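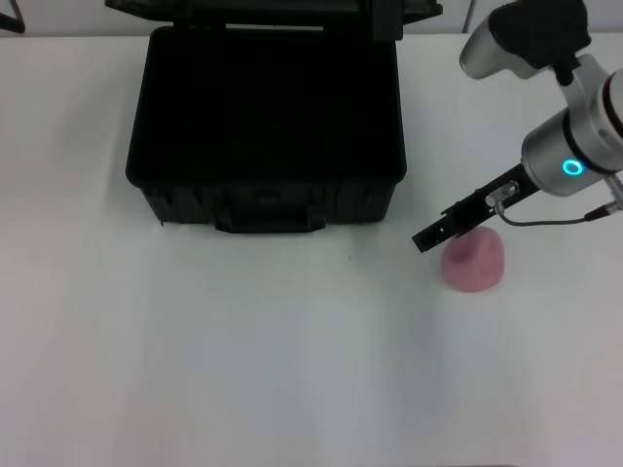 A hard-shell case open on a white tabletop.

Cleaning and Storing Hard Plastic Cases

Hard plastic carrying cases collect grit in three places: the hinge, the latch recess and the groove where the lid meets the base. Dirt in the groove keeps the lid from seating. Dirt in the hinge wears the pin holes oval, and after that the lid never lines up again. The method below suits cases for drills, meters, sockets and small instruments.

Emptying the case

Remove everything, including the insert. Foam inserts are usually pressed in and come out if lifted at a corner. If the foam is glued, leave it and vacuum it in place with a brush head. Molded trays lift out after the lid is opened fully. Work on a light-colored surface so that dropped screws and bits show up.

Turn the case upside down and tap the base with the flat of your hand. Leave compressed air until the loose dirt is out, or it will drive grit into the hinge.

Washing

Use warm water with a few drops of dish soap. Do not use acetone, lacquer thinner or brake cleaner. Acetone softens ABS in seconds, and the surface stays dull even if it is wiped off right away. Polypropylene stands up to more, but few cases are marked clearly enough to bet on it. Look for a recycling symbol on the underside. PP is polypropylene.

Scrub the groove with an old toothbrush. For the hinge, open and close the lid several times under running water, then stand the case on end to drain. Grease on the outside comes off with rubbing alcohol on a rag. Test a hidden spot first if the case has a printed logo, as alcohol lifts some inks.

Sticker residue

Warm the label with a hair dryer on low and peel from one corner at a shallow angle. Rub what remains with cooking oil, wait 2 minutes, and wash with soap. A plastic scraper is safe on textured shells. A razor blade leaves marks that cannot be polished out.

Drying

Leave the case open overnight. Towel drying is not enough, as water stays in the hinge knuckles and behind the latch. Foam takes longer than the shell. Squeeze it in a towel without wringing, then stand it on edge where air can reach both faces. Foam put back damp will rust a set of drill bits in a week.

Latches and hinges

A latch that pops open under load is usually worn at the hook. Building it up with glue does not last. Stilgate and Haston both sell replacement latches, and the two are not interchangeable, so measure the distance between the pin centers before ordering.

For a stiff hinge use dry silicone spray. Oil holds dust and will put you back where you started by August. On Ustar cases the hinge pin is steel and can be tapped out with a thin punch from the unsplined end. On Yu cases the hinge is molded into the shell and cannot be replaced.

Cracks at the corners can be slowed by drilling a hole 2 mm across at the end of the crack. Back the area with a patch of cloth tape on the inside. Treat the case as light duty from then on.

Storage

Store cases flat, latches facing out. Standing them on the hinge side puts the full weight on the pins. Do not stack heavy socket cases on top of meter cases.

Keep cases out of parked vehicles in summer. At 100 degrees outdoors, the air in a closed trunk gets hot enough to warp a thin lid, and a warped lid cannot be pressed flat again without cracking.

Drop a packet of silica gel into any case that holds bare steel. Change it when the seasons change. Label the short end as well as the lid, so the contents can be read with the case on the shelf.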